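Trullow H2 Hand-Held Gripper, Pair, with Good Practice Notes for Recorded Handling Work

Order code: TR-H2-P
Supplied as: left and right unit, matched
Availability: in stock, Ostthorpe warehouse
Lead time for calibrated pairs: 7 working days

Overview

The H2 is a two-jaw gripper held and worked by the operator, with a camera mount on the body. It is used to record handling tasks for training robot arms fitted with the same jaw geometry. Units are sold in pairs, as most household tasks need two hands. Single units can be ordered as spares under TR-H2-L and TR-H2-R.

The linkage is a parallel type. The pads stay close to parallel over the working part of the stroke and splay a little at full opening. The pads are ribbed, blue, and can be changed without removing the fingertip.

What is in the case

Gripper units, left and right
Camera mounts, fitted
Spare pads, 2 pairs
Pad key
Pivot check gauge
Printed copy of the Rikham handling notes, revision 3
Calibration card

Cameras, storage cards and batteries are not included.

Scope of the handling notes

The Rikham notes are a working practice document written by our applications group. They are not a safety standard and do not replace a risk assessment under the rules that apply at your site. They cover recording with hand-held tools only. Once the recorded data is used to drive a powered arm near people, the arm and its cell come under the machinery rules in the usual way, and nothing in the notes relaxes that.

The sections most often asked about are given below in shortened form.

Section 4: Setting out the work

4.1 The work surface shall be one the final robot may be expected to meet. Soft and uneven surfaces are allowed. Where cloth is used, do not pull it flat between takes unless flattening is part of the task.

4.2 Items and their container shall both be within reach of both grippers without the operator having to step.

4.3 Mixed packaging is preferred to a single type. Shiny film, clear film and printed card each behave differently under the camera, and a set with only one of them is of limited use.

4.4 Fix the exposure before the first take. If there is a window in view, set exposure on the work surface and accept that the window will burn out.

4.5 Items with a loose flap or a crimped seal may be gripped across the body or by the seal. Record which was used.

Wrapped snacks and an open box, two grippers: 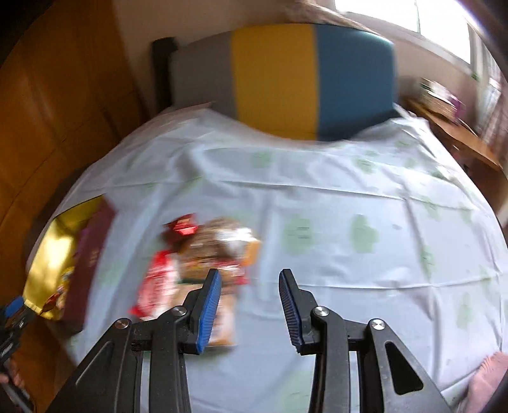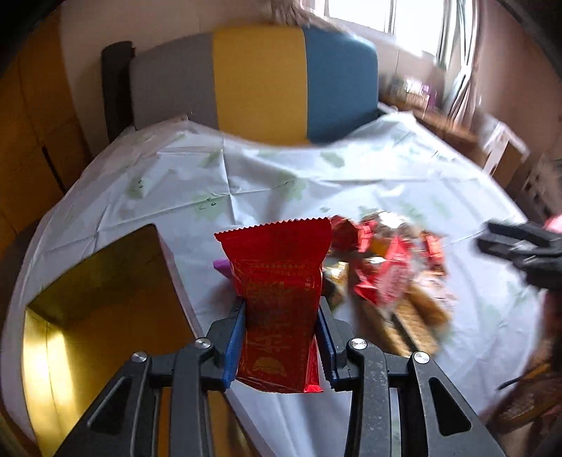
Section 5: Gripping

5.1 Approach with the jaws open wider than the item. Close at a steady rate. Do not snatch.

5.2 For film packets, stop closing when the packet is held. Further force crushes the contents and teaches the arm to do the same. Ezequiel Calvo, who maintains this section, suggests a short practice run with crisps, as the error is then easy to hear.

5.3 Both pads shall make contact. A grip taken on one pad and the bare fingertip is to be marked as a fault, even if the item is moved correctly.

5.4 Do not use a free hand to help. If an item falls, pick it up with a gripper or end the take.

5.5 The idle gripper is to be kept clear of the working one. It may stay in view.

Section 6: People and rooms

6.1 Get written consent from everyone who may be recorded, including people passing through. A verbal yes is not enough.

6.2 Remove letters, screens, name labels and family photographs before recording in a home. Reflections in glass and foil are to be checked on playback.

6.3 Limit continuous work to 25 minutes per operator, followed by a rest with both grippers put down. Mpho Kekana raised this limit for review in July and it was left unchanged.

6.4 Cables, if used, shall run behind the operator and be secured at the floor.

6.5 Food used as test items is not to be eaten afterwards. The pads are not food grade.

Section 7: Checks and records

7.1 Check all pivots with the gauge at the start of each session. A pivot that passes the gauge on the loose side is to be replaced, not tightened.

7.2 Wipe the pads with a damp lint-free cloth. Solvents harden them. Replace pads when the ribs no longer catch a fingernail.

7.3 Scratches on the linkage bars are cosmetic. A bent bar is not, and the unit must be returned.

7.4 Keep one log line per take: operator, pair serial number, task, start state, end state, faults. Failed takes are kept and marked. They are not deleted.

7.5 Recalibrate after any drop from above knee height, and after changing a camera.

Service

Calibration and repair are carried out by Mateos. Send the pair together, in the case, with the log sheets for the last 3 sessions. Units sent singly will be calibrated to the nominal jaw width and may not match their partner. Pads and pivots are wearing parts and fall outside the warranty.

Questions on the handling notes go to Lucía Cantero in applications. Questions on orders and returns go to Begoñe Escobar at Ostthorpe.

Related items

TR-PAD-B pad set, blue, ribbed
TR-PIV pivot set with gauge
TR-CASE-2 carry case, pair
Rikham handling notes, extra printed copy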